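Rullex Open-Top Sorting Bins, Ribbed Wall
Item 657
Sold by Molenville Storage Supply

Overview
The Rullex ribbed bin is a rectangular, open-top plastic bin for shelves, benches and packing tables. It is intended for upright storage of rolls, jars and other small stock that has to stay visible from the front. Colors are solid through the wall and can be mixed in one order.

Colors
Yellow, red, cream

Sold as
Single bin, or mixed case of 6

Bench layout
For a back-of-table row, set the bins against the wall with the long rims in line. Assign one color to each stock group and keep the order the same at every station. Tall rolls go at the end of the row, where they do not block access to short containers.
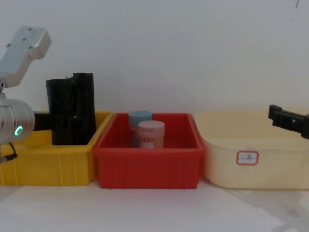
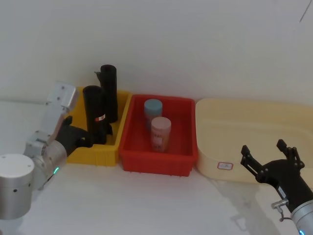 Yellow, red and cream, left to right, with black rolls upright in the yellow bin.
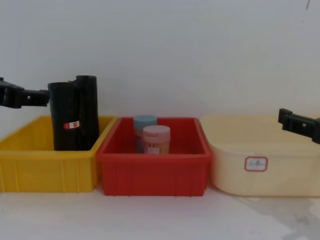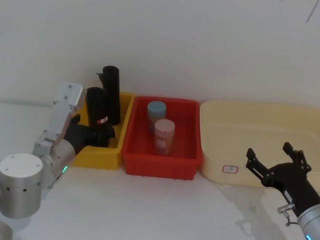

Loading
Place the heaviest item on the bin floor before adding anything beside it. Rolls may extend above the rim provided the bin stays stable when the table is bumped. Maximum load is 20 lb per bin, evenly distributed. Do not lift a loaded bin by one side of the rim.

Labels
The ribbed front does not hold paper labels well. Use the Nowicki clip-on card holder, item 622, which fits over the rim. Card holders are not included with single bins. Mixed cases ship with one holder per bin.

Cleaning
Wash by hand with warm water and dish soap. Use a soft brush between the ribs. Do not use solvent cleaners or abrasive pads. Dry fully before stacking, or the bins may stick together.

Shipping and returns
Single bins ship from the Stunelau warehouse. Mixed cases ship separately and may arrive after the rest of the order. Unused bins can be returned with the original packing slip. Replacement card holders are sold individually under the item number listed in the Labels section.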